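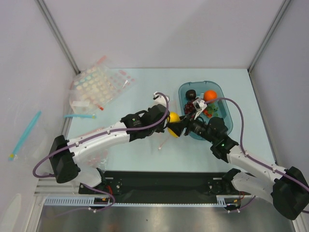
*Bench 2, fruit tray task, left gripper on the lemon.*

Hi all,

Thanks for the replies on the handover thread, and sorry mine is so slow. I kept meaning to answer properly and then the end of the year got in the way. I'm quoting the part I want to respond to, and I've trimmed the rest (it's all in the archive).

> On the Predance runs, you say the policy was trained with the two arms predicting each other's next grip as well as their own. I like the idea a lot, but I can't tell from your note how much of the gain comes from that and how much from simply having more data than the Chevalier baseline. Did you ever train both on the same set? Also, what happens with the lemon? In our lab round fruit near the rim of a tray is where everything goes wrong, and I'd love to know if you see the same thing.

Yes to the first question, though only since my last note, so you were right to poke at it. Both policies have now been trained on the same 2167 demonstrations, with the same action chunk length and the same number of training steps. The only difference is the extra prediction head. We then ran 200 trials of each on the fruit tray task, shuffling the start positions from one list so that both policies got the same layouts in the same order.

The gap got smaller, as you suspected it might, but it didn't go away! Predance finished more than 120 of its trials with no help from the operator. Chevalier fell short of that, mostly on layouts where a piece of fruit starts between the two grippers and either arm could reasonably take it. When the fruit starts well over on one side, I really can't tell the two policies apart, and I'd be suspicious of anybody who said they could from this many trials.

Which brings me to your lemon. We do see the same thing, and I was a bit relieved to read that it isn't only our bench. With a lemon sitting just in front of the tray rim, the baseline often sends both arms in and then has them both back off, and you can get several rounds of that before the time limit. I've started calling it "after you" in my notes. With the extra head there's much less of it. One arm commits and the other holds over the tray. What it does *not* fix is the grasp itself. If the fingers come in too high, the fruit rolls, and neither policy is good at chasing it. I suspect that part wants better demonstrations, and probably a slower approach for the last little stretch.

A few loose ends, in case anyone wants to try this at home:

- The loss weight on the extra head matters more than I expected. Too high and the arms get timid.
- We predict 10 steps ahead for the other arm. Longer horizons trained fine but made the motion jerky, and I haven't had time to find out why.
- Grapes are scored separately from the single fruits. Please don't pool them if you compare against our numbers.
- The Hikano logging scripts changed names in December, so the old replay commands won't find anything. The readme in the Zodlow repository has the new ones.

I'd be very glad if somebody with a different pair of arms would run the same start list. I can send it along with both checkpoints, just write to me off list. I still owe the list an answer about wrist camera dropout as well, and I haven't forgotten it, but it needs a rerun first and the bench is booked.

Warm wishes to everyone, and happy new year when it comes,

the Zodlow bench
28th December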